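Why Does Rice Get Absolutely Everywhere?

Drop a biscuit and you have one problem. Drop a spoonful of dry rice and you have 400, most of them heading under the fridge.

A grain of rice is a seed, long and smooth with rounded ends. It is also hard, because nearly all its water was dried out before it was packed. Hard things bounce. Put those together and you get something that hops when it lands, rolls a bit, and then lies flat where a cloth can slide straight over it.

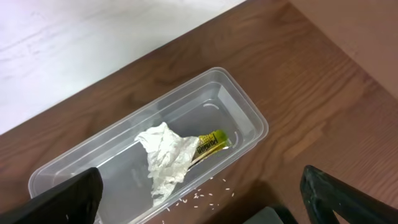

Wiping fast is the usual mistake. A quick swipe flicks the grains further off, and now you are tidying the floor as well. Go slowly, with the side of your hand, and push them towards one spot. A slightly damp cloth is better still – water makes a thin sticky layer, and even rice can't argue with that.

Tissue is good at spills you can pour, and not much use with grains. Paper is full of tiny gaps that suck up liquid. A grain of rice is far too big to be sucked up by anything except a vacuum cleaner, or a pigeon.

Try it yourself. Count out 30 grains and drop them on a tray from as high as your elbow. Then do it again onto a folded tea towel. Which lot travelled further? Count them back in at the end. If you have 30, well done. If you have 31, it may be time to clean the kitchen.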